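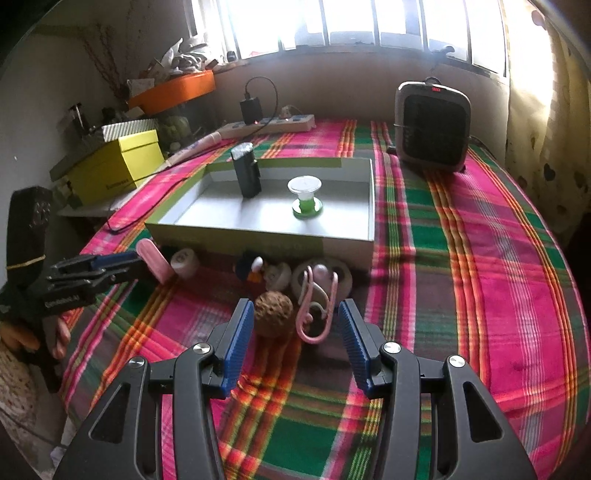

Washing wool and wool-blend blankets

Check the care label first. If it permits machine washing, use the wool cycle at 29 °C with a detergent made for wool. Regular detergent contains enzymes that weaken the fiber.

Test strong colors before the first wash – press a damp white cloth on each one for 4 minutes. Any transfer means the blanket goes in cold water, alone.

Spin at the lowest speed. Roll the blanket in a dry towel to draw out water, then dry it flat at 68 °F or so, away from radiators. Hanging stretches the weave along the fold.

Pilling comes off with a fabric comb, worked in one direction on a dry blanket.

Clurkell Home Notes | Contact | © Clurkell | Back to top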